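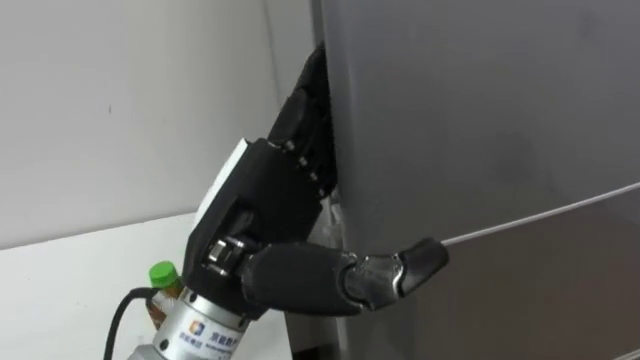 Big gray fridge door. Start at the seam.

Fridge not sealing? Quick fix, no tools. Shut a strip of paper in the door, tug. Slides right out = weak gasket. Go all the way round, mark the loose spots with tape.

Wash the gasket first. Warm water, drop of dish soap, old toothbrush. Get in the folds, thats where the crumbs go. Dry it well. 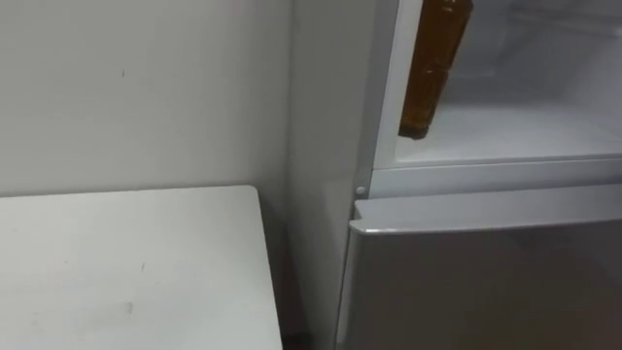

White wall, fridge on the right.

Still loose? Hair dryer on low, around 4 minutes per side, keep it moving. Pull the rubber out gently with your fingers. Close the door and leave it overnight. 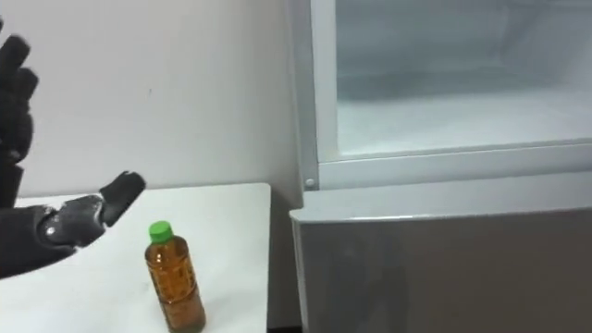
Bottle on the white table.

Next morning, paper test agian. Thin smear of petroleum jelly on the hinge side. Torn gasket = buy a new one, match the model number. 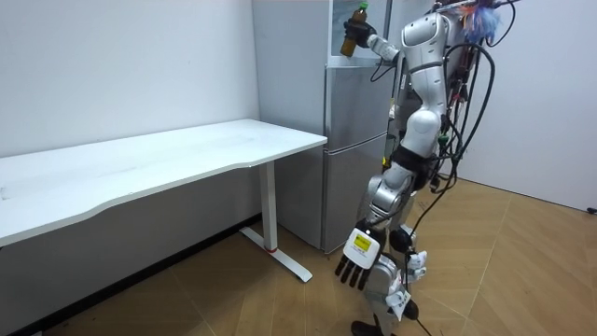 Can I just glue a torn gasket?
Only for a day or two. Glue goes stiff and the leak comes back.

Montri Chaimongkol, updated January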